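Fletitholm Community Kitchen - progress report to the Abera Fund, April

Three months in, and the lunches have outlived the oven. 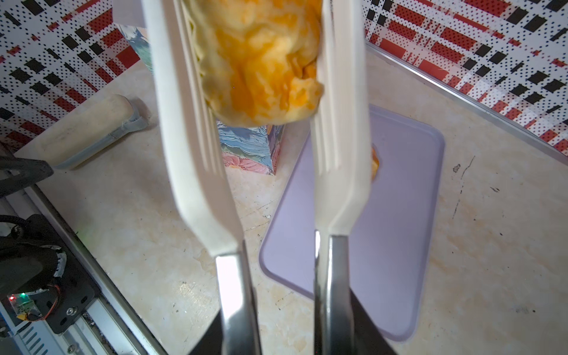

Folded and golden-orange, from the lunch side of things.

We served 142 lunches this quarter against a target of 100 and something, depending on which version of the application you kept. The old oven gave up in week 5. Hilkka Mäkelä has moved us to stovetop dishes, so expect a lot of soup in the next report.

Spending is on track apart from the sink, which ate most of the repairs line. We'd like to move 1000 from publicity to cover it - word of mouth is doing fine, and the posters had the wrong street on them anyway.

Still to do: the second cooking class, the Nultdale delivery run and a replacement oven. Heikki Miettinen is getting quotes.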